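3. 데이터 수집: 집 안에서 손으로 하는 일을 모으기

3.1절로 넘어가기 전에 우리가 어떤 순간을 모으려고 했는지부터 이야기해 두고 싶다.
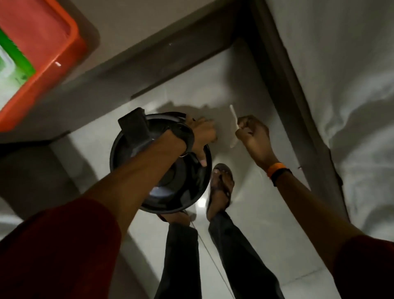
그림 2. 착용자 시점의 한 순간. 왼손은 검고 둥근 물체의 테두리를 잡고, 오른손은 가느다란 흰 막대를 쥐고 있다.

3.1 왜 1인칭 시점이었나

우리 팀이 Zesanum을 시작할 때만 해도 나는 원격 조작 데이터면 충분하다고 꽤 자신 있게 말하고 다녔다. 조작기 앞에 사람을 앉히고 로봇 팔을 움직이게 하면 관절 각도까지 깔끔하게 남으니까, 굳이 사람 손을 찍을 필요가 있나 싶었던 것이다. 그런데 막상 첫 정책을 학습시켜 놓고 보니 양손을 다르게 쓰는 일에서 자꾸 막혔다. 한 손은 물건을 붙들고만 있고 다른 손이 세밀한 일을 하는 경우, 조작자들은 거의 예외 없이 붙드는 손을 잊어버렸다(나도 직접 해 봤는데 똑같이 잊어버렸다!). 원격 조작 화면을 보면서 양손에 서로 다른 힘을 주는 건 생각보다 훨씬 피곤한 일이다.

그래서 공동 저자인 Silvana Sampaio가 시점을 사람 머리 쪽으로 옮기자고 했고, 처음에는 반신반의했지만 시험 녹화 몇 개를 돌려 보고 나서 나도 마음을 바꿨다. 그림 2 같은 장면이 우리가 찾던 것에 가깝다. 왼손 손가락 끝은 물체의 먼 쪽 테두리를 감아쥐었고, 오른손은 느슨하게 주먹을 쥔 채 막대 끝을 왼쪽 위로 향하고 있다. 두 손의 모양이 이렇게 다르면 손 자세 추정기가 각각을 따로 배워야 하고, 바로 그 점이 우리에게는 반가웠다.

3.2 모집과 수집 절차

수집은 6월 한 달 동안 진행했다. 참여자는 모두 40명이고, 각자 자기가 평소 지내는 곳에서 평소 하던 일을 하도록 부탁했다. 대본은 주지 않았다. 사실 초안 단계에서는 작업 목록을 만들어 나눠 줬는데, 사람들이 목록을 의식하기 시작하니까 동작이 이상하게 또박또박해졌다. 컵을 들 때도 마치 시범을 보이듯 천천히 드는 것이다. 목록을 없앤 뒤로는 훨씬 나아졌고, 대신 나중에 라벨을 붙이는 일이 곱절로 귀찮아졌다. 나는 이 거래에 지금도 만족한다.

참여자에게 부탁한 것은 많지 않다. 녹화를 시작하면 두 손을 한 번 펴서 시야 안에 넣어 줄 것, 다른 사람의 얼굴이 들어오면 그 구간을 알려 줄 것, 그리고 중간에 쉬고 싶으면 그냥 쉴 것. 팔찌나 시계를 빼 달라고 할지를 두고는 내부에서 꽤 길게 토론했다. 손목에 두른 것이 있으면 손목 관절의 위치 추정이 흔들린다는 보고가 우리 예비 실험에서도 나왔기 때문이다. 하지만 결국 그대로 두기로 했다. 배치된 뒤의 모델이 맨 손목만 보게 될 리는 없을 테니까. 그림 2의 착용자도 왼쪽 손목에는 넓은 검은 띠를, 오른쪽 손목에는 밝은 주황색 띠와 검은 띠를 하나씩 두르고 있다. 양쪽이 비대칭이라 좌우 손 구분에는 오히려 도움이 되는데, 너무 도움이 될까 봐 걱정스럽기도 하다. 이 문제는 5절의 가림 실험에서 다시 다룬다.

3.3 구간 나누기와 라벨

녹화본은 Tandau라고 부르는 사내 도구로 잘랐다. 손이 물체에 닿는 때와 떨어지는 때를 경계로 삼는 단순한 방식이고, 자동으로 제안된 경계를 사람이 밀고 당겨서 고친다. 이렇게 해서 최종 집합에는 329개의 구간이 남았다. 요즘 나오는 데이터셋에 비하면 소박한 숫자라는 걸 우리도 잘 안다. 다만 구간마다 양손의 역할을 따로 적었다는 점은 봐 주셨으면 좋겠다.

역할 라벨은 4가지다. 붙들기, 움직이기, 대기, 그리고 판단 보류. 마지막 항목은 처음에는 없었는데 라벨러들이 하도 항의해서 넣었다. 그림 2를 놓고 보면 이유를 금방 알 수 있다. 왼손은 이 한 장면만으로도 물체를 잡고 있다고 말할 수 있지만, 오른손은 어떨까? 흰 막대를 쥔 것은 분명한데, 이걸로 무언가를 하려는 참인지 그저 들고 있는 것인지는 정지 화면에서 알 길이 없다. 막대의 정체도 마찬가지다. 분필일 수도 있고 작은 플라스틱 조각일 수도 있다. 라벨러에게 억지로 하나를 고르게 하면 두 사람의 답이 갈리고, 그 갈린 답을 평균 내면 아무 의미 없는 숫자가 나온다. 그래서 물체 이름은 확신이 없으면 모양과 색으로만 적게 했다. 이를테면 "가느다란 흰 막대"처럼. 검은 물체 쪽도 뚜껑인지 용기의 윗면인지 정하지 않고 "검고 둥근 물체"로 적었다.

구간 하나를 2명이 따로 보고, 역할 라벨이 다르면 앞뒤 영상을 함께 틀어 놓고 이야기해서 정했다. 그래도 안 정해지면 판단 보류로 남겼다. 학습할 때는 이 항목을 손실 계산에서 제외하지만 영상 자체는 자기지도 단계에서 그대로 쓴다.

3.4 바닥, 발, 그리고 반사

수집을 시작하고서야 알게 된 것이 있는데, 집에서 일하는 사람들은 바닥을 정말 많이 쓴다. 작업대 위만 가정하고 만든 우리의 초기 물체 검출기 Nambiar는 이런 영상에서 꽤 애를 먹었다. 시야에 자기 다리와 발이 들어오고, 광택 있는 타일이 빛을 반사하고, 손과 물체의 그림자가 바닥에 넓게 깔린다. 그림 2에도 이런 요소가 한꺼번에 들어 있다. 왼발은 물체에 대부분 가려 샌들 끈과 발가락만 보이고, 오른발은 화면 가운데에 나와 있다. 초기 검출기는 이런 발을 자꾸 조작 대상 물체로 잡았다. 어두운 바지와 검은 물체가 가까이 붙으면 윤곽을 합쳐 버리는 일도 흔했다.

우리는 바닥 영상을 빼는 대신 착용자의 몸을 별도 클래스로 두었다. 다리, 발, 신발까지 모두 "자기 몸"으로 묶고 여기서는 파지 후보를 만들지 않는다. 바닥을 지나는 가는 선도 따로 표시했는데, 줄이나 전선은 픽셀 몇 개 너비밖에 안 되어서 라벨러가 놓치기 쉽다. 그림 2에서도 옅은 색의 가는 선이 두 바짓가랑이 사이로 비스듬히 지나간다. 줄인지 전선인지는 우리도 구분하지 않고 한 클래스로 처리했다.

3.5 로봇 쪽으로 옮기기

사람 손에서 로봇 손으로 넘어가는 단계는 Lavuveck이라는 변환 모듈이 맡는다. 자세한 구조는 4절에 적었으니 여기서는 데이터 쪽에서 신경 쓴 것만 적는다. 우리는 손가락 하나하나를 베끼려고 하지 않았다. 접촉한 곳, 손바닥의 방향, 두 손 사이의 상대 위치만 남기고 나머지는 버린다. 테두리를 감아쥔 손이라면 테두리의 어느 쪽에서 힘을 받치고 있는지가 중요하고, 네 번째 손가락이 얼마나 굽었는지는 우리 집게로는 흉내 낼 방법도 없다. 물체에 가려진 손가락은 추정값을 채워 넣되 신뢰도를 낮게 주었다.

힘 정보가 없다는 점은 여전히 아쉽다. 영상만으로는 꽉 쥐었는지 살짝 얹었는지 모를 때가 많고, 붙들기 라벨이 그 차이를 다 담아 주지도 못한다. 촉각 장갑을 씌우는 방안도 시험해 봤지만 장갑을 끼는 순간 사람들이 다시 또박또박 움직이기 시작해서 이번 수집에서는 접었다. 이 공백이 실제 성능에 미치는 영향은 붙드는 손의 미끄러짐을 따로 집계한 5.2절에서 살펴본다.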